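4.3 Does a shared bin save any space?

Claims for the single-bin method are easy to find and hard to test. The Trotwood guide to small kitchens, which most later advice repeats, holds that everyday plastic tableware should live together in one clear container, cups and bowls and plates alike. The reasons given are that a clear bin shows what is in it and that mixed shapes fill each other's gaps. We doubt the second claim, and the first deserves more care than it usually gets.

The Clomlow survey is often quoted in support. It collected 997 replies, of which 121 came from households that kept cups and bowls in the same container. Those households said they were satisfied. They were not asked how much the container held, how often they had to empty it to reach something, or whether they had tried anything else. Satisfaction with a habit one has already chosen is weak evidence that the habit is a good one.

Our own concern is with shape. Cups of the same size, if they nest at all, nest only with each other. Bowls do the same, and plates take up least room in a stack. Once the kinds are mixed, the packer has to decide which stack to break, and every broken stack costs height or floor area. Du Plessis makes this point in passing and then drops it, recommending the mixed bin anyway on grounds of tidiness. Tidiness is a fair aim, but it should not be reported as a saving in space.

Setting the pieces out beside the container before packing (Figure 4) makes the problem plain enough. Cups and bowls do not cover the table in the same way, and a layout sorted by kind says little about the order in which things ought to go in. Plates stood on edge at one end of a bin are simple to pick out by colour, yet they fix the shape of whatever space is left. An upright stack may be the best choice for access and the worst for volume. The Badovdale notes treat these as one question, and we think that is where much of the confusion starts.

As for seeing the contents, clear walls help less than one would hope. Frosted plastic softens the colours behind it, and pastel pieces are pale to begin with. From above the bin reads well; from the side, on a shelf at eye level, we expect it to read rather badly. None of the sources we looked at says from which side its bins were viewed.

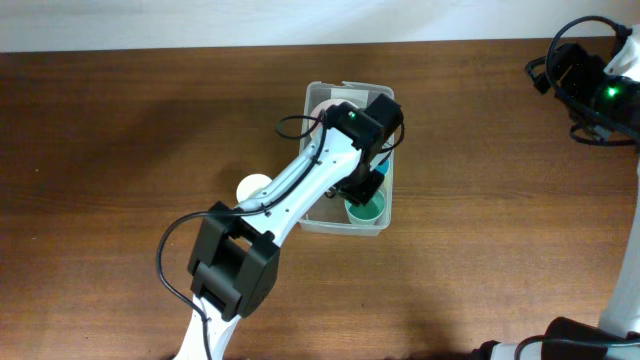
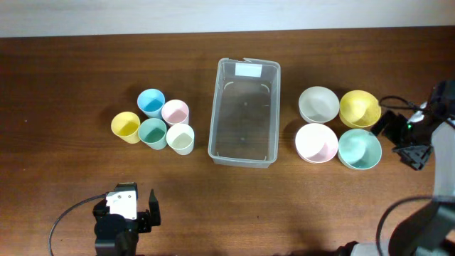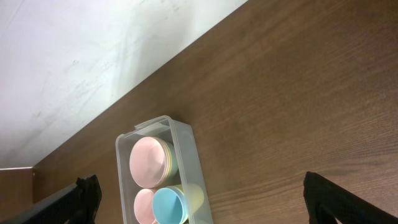 Figure 4. Clear plastic bin and pastel tableware on a wooden tabletop. Top: bin with a teal cup inside. Middle: empty bin between five cups and four bowls. Bottom: bin with plates stacked at one end.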